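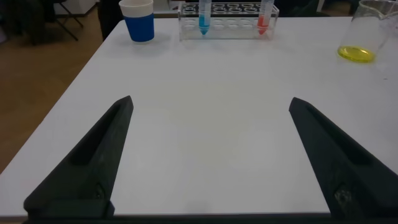 3.2 Laying out the bench

Figure 3. White table with a blue paper cup and, to its right, a clear acrylic rack holding two upright conical-bottom tubes.

We were surprised, when we first sat down with the teaching staff at Nestbridge, by how much they had to say about where things go on a table. Their feeling, which we came to share over the 5 practice sessions in May, was that a beginner works more calmly when the small things live together at the far end and the near part of the surface is left clear (Figure 3). A see-through rack was a favorite with nearly everyone, as learners could check the pointed ends of their tubes without lifting them out. The paper cup was our own addition, borrowed from an earlier study (Chowdhury and Nomura), and it served happily as a place for used tips. We kept the same left-to-right order in all three layouts.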